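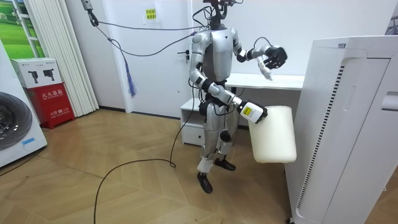
Nuralden Community Help > Data collection > Mobile manipulation

Carry demonstrations: policy loses the bin once the robot starts walking. Collect more, or change how we record?

Tags: teleoperation, humanoid, head camera, mixed end effectors, Flimport

posted by wadstead_bench

We are collecting teleoperated demonstrations for a carry task on a tethered humanoid. The internal name for the task is Egger. The robot takes an open plastic bin by the rim, walks with it along a desk, and sets it down on the floor at the far end. The right arm has a box gripper and the left arm has a multi-fingered hand. Only the gripper touches the bin. The left hand will be needed in a later task, where it drops small items into the bin, so we would like to keep it in the action space from the beginning.

Current state:

400 episodes recorded with Flimport, all in the same room.
Observations: head camera, one fixed room camera, joint positions for both arms, gripper opening, base velocity command.
Actions: arm joint targets, gripper command, finger targets, base velocity.
Episodes run from the operator's start key to the stop key and are not trimmed.
2 operators, recorded in alternating blocks.

The grasp is acceptable. The policy reaches the rim, closes, and lifts. Once the base begins to move, one of three things happens. It opens the gripper partway along the desk, or it raises the left arm for no reason we can identify, or it stops and stands there with the bin held until the time limit. Offline validation loss looks normal and gives no hint of any of this.

I went through the head camera streams. While the robot is walking, the bin is at the very bottom of the image or out of it. Most of the image is desk, floor, wall and whatever is standing against the wall. The left hand is often the largest moving thing in view, and it has nothing to do during this part of the task.

What I would like to know:

Is this a volume problem? The easy option for us is to double the episode count with the same procedure.

Should idle left hand motion be masked, frozen, or left alone?

Does the cable matter? The overhead line and the power cable on the floor both move from one episode to the next, and the fixed camera sees them all the time.

The robot stays on the overhead support during collection and evaluation. That is a site rule and will not change.

Edit: someone asked by message whether the fixed camera has moved. It has not. The mount was marked before the first episode and I check it against a reference still at the start of each block.

answered by torsolink
marked as accepted by the poster

Do not collect more with the same procedure yet. You have enough episodes to find out what is wrong, and another 400 of the same kind will carry the same faults.

Start with the simplest check. For every episode, plot gripper command, measured gripper opening and base velocity on one time axis. Look at the interval between gripper closed and base moving. If your operators pause there, and most do, the policy is being trained on a long run of nearly identical observations with zero velocity as the target, followed by one step where the target changes. A policy without history cannot tell the first second of the pause from the last. It learns to stand still, because standing still is the most common label in that state. That accounts for your third failure.

Trim the pauses. I keep a short margin on each side of the motion and cut the rest. Also cut everything before the first commanded motion and everything after the bin is released and the arm has retracted. Flimport keeps the raw log if you export trims as a separate index, so nothing is lost. Do not overwrite.

For the gripper opening in mid-carry, compare command with measurement. On a box gripper holding a thin rim, the measured opening never reaches zero. If you feed measured opening as an observation and use absolute opening as the action, small prediction errors around the holding value turn into small releases. Record the commanded value as the action, and store it as a two-state variable with hysteresis at playback. We did this on a similar task and stopped seeing releases while walking. There were still bad grasps, but those happened at the pick, where they were easier to label.

Next, the cameras.

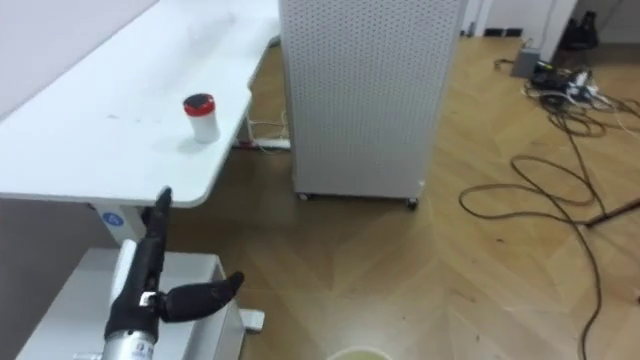
A head view that contains the load only at its bottom edge is a weak signal for whether the load is still held. The policy will use it anyway and attach its decisions to things that happen to correlate with progress, such as where the corner of the desk is in the image. That works until the robot begins from a slightly different position. Test it directly: take a trained checkpoint, shift the start pose sideways by a hand's width, and record whether the set-down point shifts with the desk or stays fixed relative to the robot. Then repeat the run with the desk moved and the robot start pose unchanged.

There are several remedies and you can apply more than one.

Tilt the head down during carry and make head pitch part of the recorded action. If your teleoperation rig ties head pitch to the operator's own head, look at whether your operators look down. Often one does and the other does not, and the dataset then contains two gaze habits mixed together. Log the operator as metadata in any case.

Add a wrist camera on the gripper side if you can mount one without catching the rim. It should see the gripper and the contact region. It does not need to see the room.

Add a hold signal. Motor current on the gripper is enough. It is a single number per time step and it separates "closed on a rim" from "closed on nothing" far more reliably than pixels do.

On the left hand: I would not mask it. If you mask the left arm in training and then unmask it for the later task, you will have a set of episodes in which the arm state varies and the action is undefined. Define a parking pose. Have the operator bring the left arm to that pose before the base moves and hold it there through a software latch, so the recorded targets are constant. The pose should be low enough to stay clear of the line above and far enough to the side to leave the center of the head image free. Record the transition into the pose as part of the episode. The later task then begins from a known arm state.

For your existing data, sort the episodes by left arm motion during the carry segment. Keep the quiet ones. Those with large motion can still be used for the pick segment if you cut them where the base starts to move.

On the cable: it matters less than people expect in the head view and more than they expect in the fixed view. The floor cable trails behind the base, and its shape is a partial record of where the robot has been. A network can read progress from it. We confirmed this by re-laying the cable before evaluation and watching the success rate fall. Re-lay it differently before each episode during collection. It takes a little time and needs no software. Keep it out of the foot path, obviously -- a loop that goes under a lifted foot ends the session.

Order of work, if I were doing it: trim, convert the gripper action, retrain on the existing set, evaluate. Only after that add the parking pose and the hold signal and collect a new block. If you change everything together you will not learn which change helped.

answered by rimgrasp

More data helped us. We had a similar problem and went on collecting until it went away. We also changed the learning rate in the same period, so I can't separate the two.

I would take the fingers out of the action space completely for now. High-dimensional hands add noise. You can always add them back.

Also check that your clock sync is good. Ours was off between the fixed camera and the robot and nobody noticed for a month.

answered by latchstate

Agree with the accepted answer on trimming and the parking pose. Two additions, and one disagreement with the post above mine.

Failed episodes. The question doesn't say what happens to an episode in which the bin slips or the operator regrasps. If they are deleted, the policy never sees a recovery. If they are kept with no label, it sees slips as intended behavior. Keep them, with a segment label for the slip and another for the correction. Train on the correction and leave the slip out of the action loss. A small number is useful. We got a visible improvement from 17 such segments, recorded on purpose by starting the episode with a poor grip on the rim.

Bin weight. An empty bin hangs and swings differently from one with something in it. If the later task puts items in, vary the load now and write the load into the episode metadata. A policy trained on empty bins will walk at a speed that suits empty bins.

The disagreement: removing the finger targets and adding them back later means a change of action dimension, and your old episodes will need filling with some value. Constant targets from a latch give you real values at no cost. Clock sync is a fair point. Tap the gripper on the desk at the start of a block and find the contact in both streams.

comment by wadstead_bench

Trimmed and retrained on the existing set. The standing still is much reduced. Gripper command was being stored as measured opening, so that explains the releases, and it is now converted. Left arm motion sorted by operator almost completely: one parks it by habit and the other holds it out to the side while walking. Latch is being added before the next block. Head pitch was not in the log at all, so the gaze question has to wait until December.

comment by torsolink

If head pitch was not logged but the motor state was, you can recover it from the raw file. Check the full joint dump before you write those episodes off. In the Flimport export settings the neck joints are sometimes left out of the default joint group.

comment by wadstead_bench

They were left out. The raw file has them. Re-exporting now.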